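Rellden Seed Store: progress report to the Fakhoury Fund
Second reporting period
Prepared by Samer Matar, project lead
January 3, 2018

Summary

Work in the period covered the cataloguing of the Hulov collection, the first round of germination tests and the repair of the drying room. Cataloguing is complete. Testing is behind schedule and is expected to catch up by April. Spending is within budget, with one transfer between headings requested below.

Cataloguing

The Hulov collection came to us as paper packets, cloth bags and glass jars, with labels in two languages and three numbering systems. It has been entered as 1147 lots. Where a label gave a village and a year, both were recorded as written. Where the two numbering systems used before the move to Rellden gave different answers for the same lot, the older number was kept and the newer one entered in the notes field. Lots with no readable label were given a temporary number beginning with X and put on a separate shelf. They will not be tested in this phase.

Germination tests

Tests were completed on 388 lots, mostly peas, broad beans and barley. Each test used 200 seeds where the lot was large enough. Small lots were tested at 50 seeds and are marked as such in the register. Barley did best, with an average germination of 89 per cent. Broad beans varied widely between lots from the same year, and we suspect uneven drying before they reached us. Onion and leek have been held back until the second incubator has been recalibrated. The supplier has agreed a date for this but has moved it once already.

Drying room

The dehumidifier failed early in the period and was replaced under warranty. During the gap, incoming material was held in the Simau building, where humidity can be logged but not controlled. The door seal in the drying room was renewed at the same time. Readings have stayed within the agreed range since the room went back into use.

Budget

Staff costs are as forecast. Postage is underspent, as fewer duplicate samples were sent out than planned. We ask to move the unspent postage to consumables, which will run short before the end of the phase if foil packets are bought at the present rate.
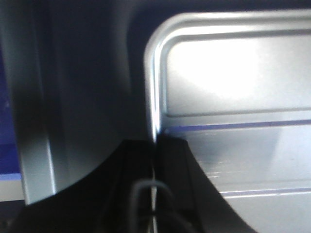 Next period's work starts with the remaining peas and then the wheat, followed by the re-drying of any bean lots above the moisture limit. The re-drying method is unchanged: seed is spread one layer deep, weighed daily and packed once the weight is steady. The written procedure still refers to mesh frames, and it will be revised to allow metal trays of the silver-grey type shown, with a thick rounded rim and a curved corner. Small seed will stay on paper until a trial has been run. The revised procedure will be sent to the Fund with the April figures.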